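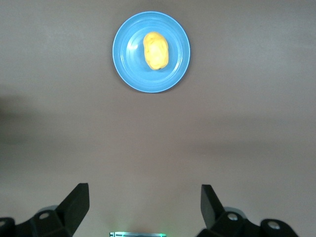 Figure 2.1. The Ullura bench from the wrist camera, fingers open, plate well ahead of them.

Chapter 2: Rules for a Shared Table

I learned to love written rules the hard way, at the Flimthorpe lab, where my first setup sheet ran to 17 lines and I skipped most of them (you can guess how that went!). So before we get to any code, let's talk about how you set a table for an arm.

The Chacko rules, which we'll use all through this book, start with clearance. Open the fingers before you move in, and keep your hands outside the marked zone while the motors have power. Then there's the boring one, my favorite: write down every object on the table before each run. Yes, even the little stuff.

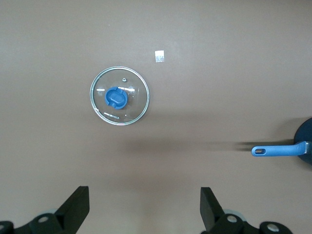 Figure 2.2. Glass lid, pan handle and a small white square on the tabletop.

Clear lids deserve a line of their own on your sheet. The tabletop shows right through the glass, and overhead lights can leave streaks on it, so I always note the rim and the knob too. Handles get a line as well, with the direction they point. At Vumis we allowed up to 22 runs between checks of the finger screws, and I'd stick with that until you know your own machine.

Section 2.1 starts with the stop button.

Reader comments

Used this chapter with my night class in May. More on lids please!

Is the Chacko sheet on page 206 okay to photocopy?

My copy skips from 2.3 to 2.5, anyone else?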